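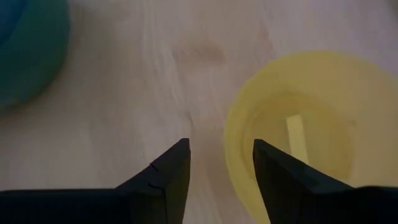
Calligraphy for the outer envelopes or just print them?

Posted in: Paper, Invites & Correspondence

farzana_d
Hi all, long time reader, first time starting a thread. My sister is getting married in June and I somehow became the person in charge of everything made of paper. The invites are ordered (flat cards, cotton stock, a soft gray with a white envelope) and now we're stuck on addressing. She wants hand calligraphy. I priced it and nearly fell off my chair. We have 250 envelopes and the quote I got from a local calligrapher was 4 dollars each, before return addresses. The print shop will do it digitally in a script font for a fraction of that.

So is it worth it? Has anyone regretted going one way or the other? I keep hearing that the envelope is the first thing people see, but my own mother throws envelopes in the recycling before she gets to the kitchen.

inkwell_viera
Four dollars is fair, for what it's worth. I do this on the side and by the time you count spoiled envelopes, proofing the list and fixing the one cousin who moved, I'm not getting rich. Please don't try to haggle your calligrapher down. If it's out of budget, it's out of budget, and that's fine.

What I would do is split it. Hand letter the ones for grandparents, the wedding party, whoever will care, and print the rest.

pressroom_pete
Print them all. I run a small shop and I've seen plenty of couples blow the money on lettering and then go with the thinnest envelopes in the catalog, which tear in the sorting machine. Put the money in the envelope itself. A good heavy one with a deep flap feels better in the hand than any lettering.

Also a split set looks odd if two guests compare. And they do compare.

inkwell_viera
When has a guest ever compared envelopes, Pete

pressroom_pete
My wife's family. Every wedding. They bring them up at Thanksgiving.

marigoldpost
I did the split thing Viera is talking about and it was fine! We had the calligrapher do one full alphabet plus our names, and the printer matched the ink color for the rest, so unless you held two next to each other they looked like the same family. Nobody brought it up at Thanksgiving (well, not ours).

Farzana, what envelope liner are you using? If it's a busy liner I'd keep the front really plain.

farzana_d
No liner so far. We had one picked out and then my sister changed her mind after seeing it on a screen that made it look green. She might go back to it. I've stopped asking.

The mixed set is tempting. What did you do about the return address? On the flap, I mean.

marigoldpost
Printed on the flap, small, same gray as the card. We looked at a custom embosser and I'm glad we skipped it. On dark envelopes you can't read it and the mail carrier needs to be able to.

zdenka.m
I'm going to disagree with marigoldpost there. I've had a hand embosser for years and use it for all my letters, birthday notes, everything. On white it reads perfectly well if you squeeze properly and keep the paper straight. I got mine from Tivitico, the long-handled one. My wrist was sore after a big batch of holiday cards, so maybe not for 250 in one evening, but over a week in front of the TV you'd hardly notice. And then she has it forever! A stack of stationery with your own address pressed into it is a lovely thing to own after the wedding is over.

pressroom_pete
An embosser over the flap glue will crack the gum on some envelopes. Test one first and lick it shut.

zdenka.m
Never had that happen but sure, test one.

romana_h
Jumping in because we just went through this. We ended up with 353 envelopes once save the dates were counted, and I lettered every one of them myself after taking a weekend class. I don't recommend it. I loved the class and I still write with a pointed pen most mornings with my coffee, but by the halfway point my M's looked like fences. You can see exactly where I got tired if you sort them by last name. My aunt Zora at the end of the list got a really sad one.

If your sister wants handwriting for the feeling of it, could she write just the inside? A short line at the bottom of the card, even just "can't wait to see you." People kept those from us. I doubt they kept the outside.

farzana_d
Oh I like that. She has nice handwriting, she just says it isn't "wedding" handwriting.

romana_h
Tell her that's the good kind.

inkwell_viera
Agree with Romana on the inside note. Use a pigment pen on cotton though, a gel pen sits on top and smears when you stack them. Let them dry flat overnight and don't put them back in the box the same day. I use the Saarela fine in gray. It's a bit scratchy for the first few letters and then settles down.

holub_paper
I'd add one practical thing. Whatever you choose, get the address list clean first. Ours had apartment numbers in three different columns and the printer's software dropped half of them. I paid for a second run. I think the total with the reprint came to 479 dollars, and at that point I could have had a good chunk of it hand done. Ask for a proof of the whole list, every page, and read it out loud with somebody else holding the original. It takes an evening.

And order extras. I know everyone says this. Order more than you think anyway.

pressroom_pete
Finally, someone sensible. I'd say ten percent over for print, fifteen or more if a person is lettering them.

inkwell_viera
Twenty if it's me before lunch.

marigoldpost
Has anyone used Venura for digital addressing? A friend had theirs done there and the script looked good, less "fancy menu" than most. I think you could pick from a few alternate letters so that every double L wasn't identical, and that's what usually gives it away for me.

holub_paper
I have. The alternates are nice. The ink was a touch darker than my cards, so get a swatch if you're matching gray.

farzana_d
Ok, I showed her this thread and we sort of have a plan. Printed addresses on the heavier envelope, hand lettered for the grandparents and the wedding party (I wrote to the calligrapher and she's happy to do a small batch), and my sister writes a line inside each card with the pen Viera mentioned. The embosser is still under discussion. She wants it, her fiancé wants to know where we'd keep it.

Pete, is there a weight I should ask for on the envelopes? The shop listed two and I can't tell the difference from the website.

pressroom_pete
Ask them to mail you one of each, empty. Write on both and hold them up to a window. If you can read the card through it, go heavier. And weigh a finished one at the post office before you buy stamps, with everything in it, reply card too. Heavy stock plus a liner can push you over.

farzana_d
She's back on the liner as of 9:40 last night, so I guess I'm weighing it twice.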